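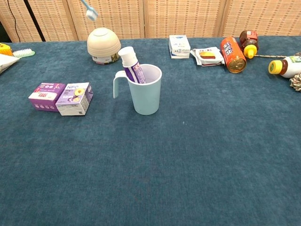

Ticket 7119 — Pipeline Grutside bloqué à l'étape d'analyse de dépendances
Statut : résolu
Priorité : haute
Environnement : intégration, cluster Prusine
Ouvert en mai 2025

Symptôme
Les jobs « scan-deps » restent à l'état « pending », puis échouent au bout de 600 secondes. Code retour 119. Les étapes de compilation et de tests unitaires passent normalement. Reproductible sur toutes les branches, y compris main.

Journal
ERROR runner: timeout waiting for cache lock (600s)
ERROR scan-deps: exit status 119

Analyse
1. Relance manuelle du job : même résultat.
2. Jeton d'accès au registre Kandach renouvelé. Sans effet.
3. Réseau entre le runner et le registre : aucune perte, résolution DNS correcte.
4. Inspection du volume de cache : un verrou orphelin subsiste dans /cache/scan/.lock, créé par un runner supprimé lors du passage à la version 7 de l'agent Massawe.
5. Le verrou supprimé à la main, le premier job passe. Le suivant bloque de nouveau — l'agent ne libère pas le verrou quand le conteneur reçoit SIGTERM.

Correctif
Ajout d'un hook d'arrêt dans la configuration de l'agent, lock_ttl fixé à 500. Runners redémarrés un par un. Pipeline relancé sur main puis sur deux branches de travail : succès.

Reste à faire
Reporter la valeur de lock_ttl dans le modèle commun. Le cluster de préproduction garde l'ancienne version de l'agent jusqu'en septembre et n'est pas concerné.

Ticket lié : purge automatique du cache (en attente).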